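Mon 28 July

The lid situation

I own 27 lids and, by my most generous estimate, enough pots and tubs for half of them. This came to light when I emptied the cupboard next to the stove to find one thing, a strainer, and ended up on the floor for two hours with everything I've bought since moving to Brevatcombe spread around me.

The plan was simple. Anything round and flat got put up on the counter by the window and had to justify itself. White plastic went first. I have a soft spot for white plastic, which goes with everything and stains if you so much as say the word "tomato" near it.
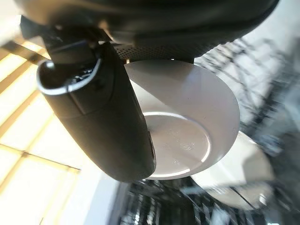 The metal round

Metal is harder to throw out. A plastic dish with no partner is trash, but a metal one feels like an heirloom, even if you got it in a box of 5 at the Goodwin closing sale and have used it mostly to keep flies off a melon. I gave the whole metal pile a rinse so I'd be judging it fairly. Then I stood there and judged it.

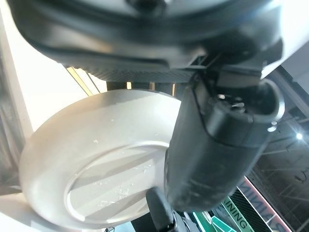
My rule, borrowed from a magazine I read in a waiting room in June, was that anything I hadn't used in 100 days had to go. By that rule I should also get rid of the waffle iron, the good tablecloth and most of my shoes, so I made some exceptions. The melon cover stays. It's melon season.

Final tally: one bag for the thrift store, one bag for the trash, and a cupboard door that closes if you lean on it. I still haven't found the strainer.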